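Against the Made Bed

By Sushil Negi

My building in Clemmont has a laundry room with two dryers, a bench, and a bulletin board, and last May somebody pinned up a photocopied article arguing that a person who makes the bed every morning has already won the day. By the weekend it had been annotated. "Amen," somebody wrote in blue pen. "Won it from whom?" wrote somebody else, and I'd like to state for the record that this was me.

I was raised by bed makers. My mother could bounce a hairbrush off a blanket. My aunt in Dristville ran a guest room so severe that visitors slept on the sofa and claimed they had nodded off watching television. You did not sit on a made bed in that house. You did not put a coat on it, or a suitcase, and if you were ill you were ill in a chair until she could come and turn the covers down properly. I have a clear memory of standing in that doorway at the age of eight, holding a sweater and wondering where on earth a sweater was supposed to go.

The case for the made bed is usually put in terms of character. You make the bed, and then, full of momentum, you go and do the other hard things. I have tried it. I made my bed for 40 days in a row, and the main thing I did afterward each morning was stand back and look at it. I was late to work twice. On the second occasion I told my supervisor it was traffic, so I am not sure where the character was supposed to be coming in.

There is also the question of what a bed is for during the sixteen hours when you are awake. In a house with a spare room and a mudroom and one of those benches with cubbies under it, a bed can afford to be ornamental. In my apartment, which the lease gives as 684 square feet and my own tape measure gives as 666, the bed is the largest flat surface I have by a wide margin. It is where laundry gets sorted and tax papers get spread out. Wrapping paper will not unroll properly anywhere else. Taking that surface out of service every morning under a fitted, tucked, smoothed and pillowed arrangement strikes me as something only a landlord could have thought up.

The decorative pillow deserves its own paragraph and a short sentence. I was given a set of four by a well-meaning cousin, from a catalog outfit called Manzano, in a color the tag called Ustlow, a word I have looked for in two dictionaries. For a month I took them off the bed at night and put them on the floor, then took them off the floor in the morning and put them on the bed. Between them the pillows were getting more exercise than I was. They live in the closet now, on top of the vacuum cleaner, where they have made it much harder to get at the vacuum cleaner. I count that in their favor.

Then there's the blanket problem. Bed makers will tell you that a blanket has two states, spread or folded, and that anything between the two is a moral condition. Anyone who has tried to fold a big blanket alone knows better. You hold two corners and the other two go off and do as they like. You pin one edge under your chin. You walk it toward the wall. What you have at the end is a lump with one crisp side, and you turn the crisp side out toward the door, where company will see it, and you feel like a used-car salesman.

I gave this up some time ago, and I now practice what I think of as the resting blanket.

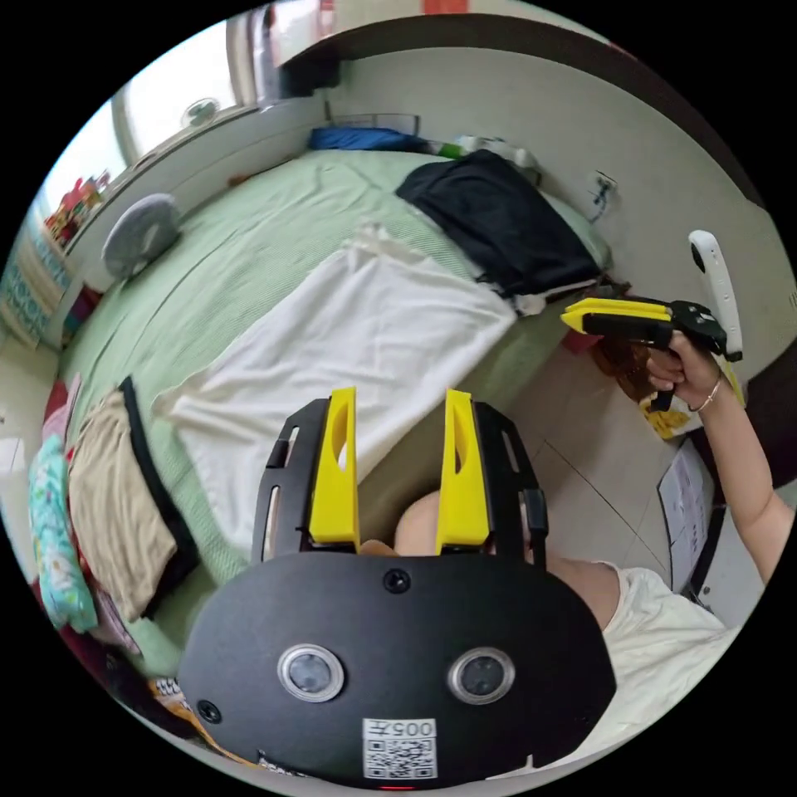
A blanket at rest is thrown over the bed, more or less in the middle, and left to find its own level. It has wrinkles. It may have a high end and a low end. It takes four seconds, and it can be got under again at nine in the evening with no dismantling whatever. My mother, shown this method on a visit, said, "So you just don't make it," which I felt missed the finer points.

The same goes for clothes. There is a category of garment that has been worn and isn't dirty, and no furniture maker has ever dealt with it honestly. It can't go back in the drawer with the clean things, and it hasn't earned the hamper. Some households own a chair for this purpose, and the chair has not been sat in for years. I say put it on the bed, in a heap, and let it wait there until you know your own mind. My aunt would have had me hang it up. My aunt had a hall closet you could have parked in.

I will concede a few things to the other side. A fitted sheet should stay on its corners, and I'll go around and hook a loose one back like anybody else. Crumbs are crumbs. If you share the bed, the other person gets a vote, and you may find you've been living under a bed-making regime for years without ever having been consulted.

But I do think the burden of proof has drifted. The people with the hospital corners have had the bulletin board to themselves for too long. I went down last night with a load of towels and saw that the article was still up, with a third hand now added under mine, in pencil. It said, "Whoever has dryer 2, your stuff has been done since noon."

It was my stuff. I carried it upstairs and put it on the bed.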